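Sitov used its winter briefing on 12th December to fill in the gaps on Fokow, the laptop processor it first showed as a bare sample in spring. The chip has 3 core clusters, draws 25 watts under sustained load and is built to work without a fan in thinner machines.

Malte Harms, who runs the firm's processor group, said most of the work had gone into memory. "The cores were fine last time. They were waiting for data," he said. Sitov quotes bandwidth of 109 gigabytes per second, up from 98 on the previous part.

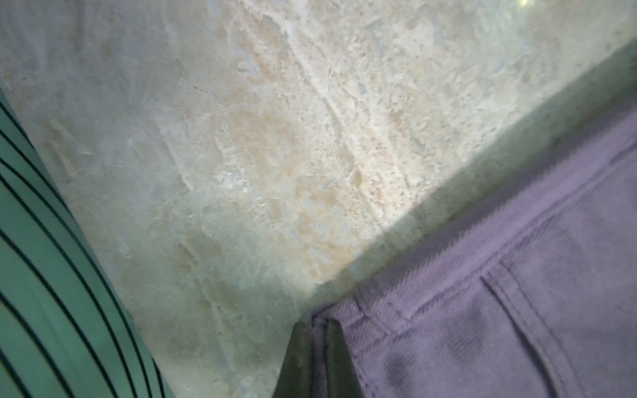 Pale marble-like surface with tan veining.

Graphics get a smaller update. Sitov has kept the same layout and raised clock speeds, and the video block now handles two external displays at full resolution. The modem is a separate chip, made by Sinport, and laptop makers can leave it out.

Kohlhase will be first to ship a Fokow machine, with a 14-inch model due before summer. Prices have not been set. Sitov says developer boards will go out to registered partners by the end of December.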